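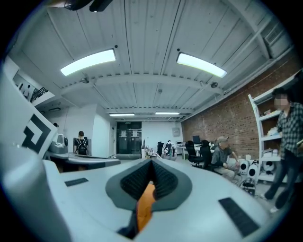 Section 5. Installing and Setting Up the Hinds Dehumidifier

Read this section through before you unpack the unit. The steps apply to the Hinds wall model and the Hinds floor model. Where the two differ, the step says so. If you bought the Rungate drain pump kit, keep its leaflet at hand as well.

5.1 Choosing a location

1. Pick a spot on the same level as the drain, or above it. Without the pump kit, water leaves the unit by gravity only.
2. Leave 25 inches of clear space in front of the air outlet. The back of the floor model may stand close to a wall but must not touch it.
3. Keep the unit away from outside doors that are opened often. Damp air coming in will make it run without a break.
4. Check that a grounded outlet is within reach of the power cord.

CAUTION: Do not use an extension cord or a power strip. Do not set the unit up in a room where solvents or fuel are stored.

Note: One unit serves a closed space of up to 3000 square feet. For larger spaces, or spaces divided by full-height walls, see the sizing table in Section 2.

5.2 Unpacking

1. Stand the carton upright and cut the bands. Lift the carton off the base.
2. Remove the tape from the filter door, the water bucket and the cord.
3. Take the drain hose, the two hose clamps and the bag of screws out of the bucket. The wall model also has a steel bracket, packed flat against the side of the carton.
4. Let the unit stand upright for at least five hours before you plug it in. If it was carried on its side, leave it overnight.

Keep the carton. Units sent back to the Corkport service center without proper packing are often damaged on the way.

5.3 Mounting the bracket (wall model only)

1. Hold the bracket against the wall with the hooks facing up. Level it and mark the holes.
2. Drill into studs or solid masonry. The screws in the bag are for studs. Masonry anchors are not supplied.
3. Tighten all the screws, then pull down hard on the bracket. It should not move.
4. With a second person, lift the unit and lower it onto the hooks. Fit the locking screw at the bottom.

WARNING: Drywall anchors will not hold this unit.

5.4 Connecting the drain

1. Push the hose onto the drain port until it reaches the collar, then tighten one clamp over it.
2. Run the hose to the drain with a steady downward slope. A dip in the line will hold water and can trip the full-bucket switch.
3. Cut off any extra length - do not coil it behind the unit.
4. Secure the free end with the second clamp if the drain has a fitting.

If you plan to use the bucket, leave the rubber plug in the drain port and skip this part.

5.5 First start

1. Plug in the unit. The standby light comes on.
2. Press POWER. The fan starts at once. The compressor starts after a short delay.
3. Set the humidity with the arrow keys. A setting of 50 percent suits most storage spaces.
4. Close doors and windows and let the unit run for a full day before you change the setting.

The fan keeps turning for a few minutes after the compressor stops. If the display shows E5, the room sensor is unplugged. Switch off, open the filter door and press the white connector home.

5.6 Filter reminder

The filter light comes on after 300 hours of fan time. Wash the filter in lukewarm water, let it dry fully and put it back with the tab facing you. Hold RESET until the light goes out. Spare filters can be ordered from the Zustdale parts desk using the number on the filter frame.

Revised January 25, 2020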